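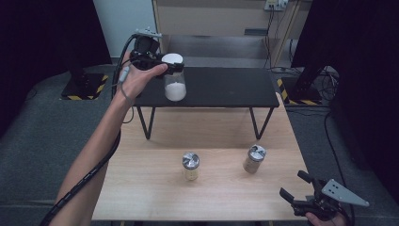 I have been after a decent way of storing small amounts of powdery, grainy kitchen things for years, and the Staritz jars together with the little Zuvar bench are the closest I've come to being properly happy with it. I bought them separately, a few months apart, so this is really two reviews stuck together. The jars are for all those bits and pieces that come in a paper bag and end up down the back of the cupboard. The bench is a miniature table with hairpin legs that goes on top of your real table or worktop and gives you a second level. Mine sits at the far end of a pale wooden table, legs splayed out at their angles, and against the light wood that flat matte black looks so smart! The clear glass does well against it too. A half-full jar of white powder with a white lid on could hardly be easier to spot over a black top, and that's the combination I'd show anyone who was dithering about the colour.

I'll do the jars first as I've had them longest. They're sold in 60 ml and 200 ml sizes and I started with the small ones, thinking I'd move up if I liked them. I did like them, and I've stayed with the small ones anyway. A 60 ml jar sounds silly until you think how much ground spice you get through before it goes dull and dusty. I'd been buying big bags for the bargain and throwing half of each away. Now I fill the small jar, seal what's left in the bag and put it somewhere dark, and what I'm cooking with tastes of something.

The glass is the best part of them. It's clear, the sides are straight (no fancy shoulder for things to catch under) and a teaspoon goes in without a fight, as long as it's one of the narrow ones. My measuring spoons are a mixed bunch from various sets, and the widest of them won't go in at all. I tip into that one over the sink and it's fine. Washing up is easy with a bottle brush. I've had them through the dishwasher as well, on the top rack with the lids off, and they came out sparkling every time.

Lids next, and I have mixed feelings. The plain metal ones fit well and have a good firm feel when they close, but they aren't perfectly airtight and I wouldn't trust them on their own with anything that sucks up damp. Our kitchen gets very steamy, it's a small room with one window that sticks, and by July last year I had one jar of powder that had set like plaster. So now I wrap the lids of the fussier ones. It looks a bit home-made, but it's a two-minute job and I haven't had a solid jar since.

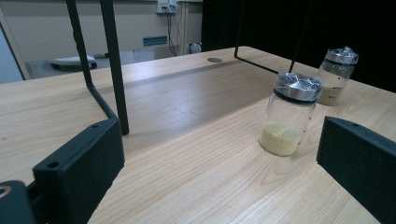 The other thing about wrapping them is that you can still undo them one-handed if you haven't gone mad with it. Keep it bunched on the top and not too far down the sides, so the lid can still turn. I learned that by wrapping one right down over the neck and then having to pick it all off with a fingernail while the onions caught.

A few of the jars in the range come with measuring marks printed up the side. They're faint, and I do wish they were bolder, as I can only make them out in good light and with my reading glasses on. Still, they're handy for seeing how fast something is going down. I do a lot of couscous and small grains for one person, and being able to see through the side that there's enough for tonight is worth having, marks or no marks. If Staritz ever do a version with proper dark lines I shall be first in the queue.

On to the bench. It's the smallest of the three sizes Zuvar make and I paid 23 pounds for it, delivered. I'll admit I thought that was steep for something that comes up to my wrist. It arrived flat, with the legs in a cloth bag and the screws in a separate little packet, and Volkan Erdem from the flat upstairs had it together before I'd found my own screwdriver. He said the holes were all drilled true and the screws bit nicely, and he's fussy about that sort of thing, so I take it as high praise.

It doesn't wobble. I was sure it would, with legs that thin! I've had the full row of jars along the top and a mug of tea next to them, and leaned across it to reach the kettle, and it stayed put. The feet are bare metal on mine and I was nervous about the table, so I stuck felt dots underneath for the first month. They gathered crumbs and went grey and I took them off again. I lift the bench when I want to move it and the table is none the worse.

What I love most is the space underneath. The thin legs take up next to no room, so you can slide a chopping board in, or the scales, or a tea towel folded in four, and get it all back out from any side. I used to have a Caron spice rack, the stepped kind, and whatever was at the back of that stayed at the back. It looked nice and I hardly cooked from it. The bench has one flat level and everything on it is equally easy to grab.

The matte top does show dust. Flour especially. You wipe it with a damp cloth and it dries with a faint smear, and you wipe it again with a dry one and it's perfect, until you next make pastry. If you bake every day I'd maybe look at their natural finish, but I'd be sad to lose the black.

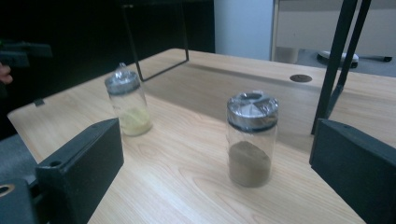
Labels are the one thing I'd add to the jars if it were up to me. They come with none, and the sheet of stickers I ordered from Cluvby to go with them peeled off in the first wash. With strong colours you can manage perfectly well without: a pale yellow powder and a brownish grey one, side by side, are not going to get muddled by anybody, even with the same silvery lids and the same crinkly wrapping on top. It's the pale ones that catch you out. I've gone over to a chinagraph pencil on the glass, low down where my thumb doesn't rub it, and it washes off when I want to change what's inside.

One more small grumble, the powders do settle at a slope if you put the jar away in a hurry, and being clear glass it all shows. A tap on the table levels it off. I find I rather enjoy doing that.

Would I buy them again? I already have, one more set of jars for my sister and one more for the shelf over the cooker, which was meant to be for my daughter and didn't leave the house. The bench gets full marks from me. The jars lose half a star for the lids and the faint marks, and I'd still have them over anything else I've tried.

Reviewed 4/22/18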